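Talk notes: Looking after oiled wood tables
Dodthorpe Repair Evening, February. Speaker: Algirdas Mockus

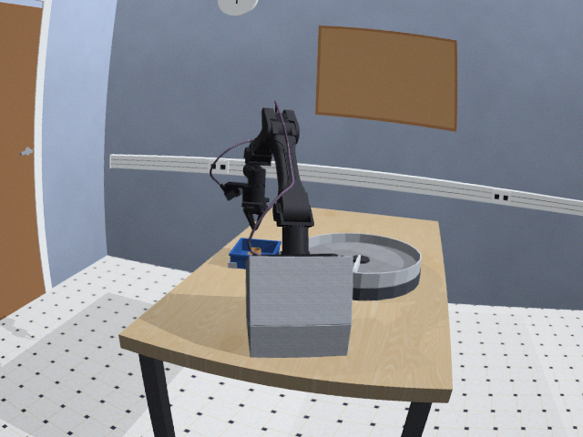 Slide 1. Light tan top with wavy grain, darker brown front edge.

Slide 1
Good evening, thank you for coming. My name is Algirdas. I repaired furniture in Kokby before I moved to Dodthorpe, and most of it was kitchen tables. Tonight I will speak 34 minutes and then we have time for questions.
(Wait for people at the back to sit.)
Ask: who has a wooden table at home? Who knows what finish is on it? Usually the second answer is much quieter.

Slide 2. Oil or varnish?
Put one drop of water in a place where it does not matter, under a flap or near a leg. Wait 5 minutes. If the wood under the drop becomes darker, you have oil, or nothing at all. If the drop sits round on the top, it may be varnish, but new oil also does this. Say this slowly, last time in Plarkow people wrote down only the first half.
All that I say after this slide is for oiled tables only.

Slide 3. Every day
Damp cloth, not a wet one. Wipe with the grain, then a dry cloth. A little mild soap is fine. No vinegar, please. I know it is on every list of cleaning tips.

Slide 4. Rings and stains
White ring: the damp is in the finish. Leave it for one night before you do anything. Many of them go away alone.
Black ring: usually iron and water together, for example a wet tin. It is deeper and you will have to sand.
Tell the story of the Arroyo table here, if there is time. The owner put a hot pan on the white ring to "draw it out". It cost her 94 pounds to repair, and I gave her a discount.

Slide 5. Sanding and new oil
Grit 120 first if the surface is rough, finish with 200 or close to it. Always along the grain. Vacuum the dust, do not blow.
Thin coat of oil, leave it as long as the tin says, and wipe off everything that is still on the surface. Sticky tables come from too much oil.
IMPORTANT, say it two times: oily cloths can catch fire by themselves. Lay them flat outside to dry, or put them in water in a metal tin with a lid. Never in a ball in the bin.

Slide 6. Questions
Somebody will ask about olive oil. It does not harden and after some time it smells. Linseed or tung oil is better.
Sample boards are on the side bench, please touch them. Return the pencils.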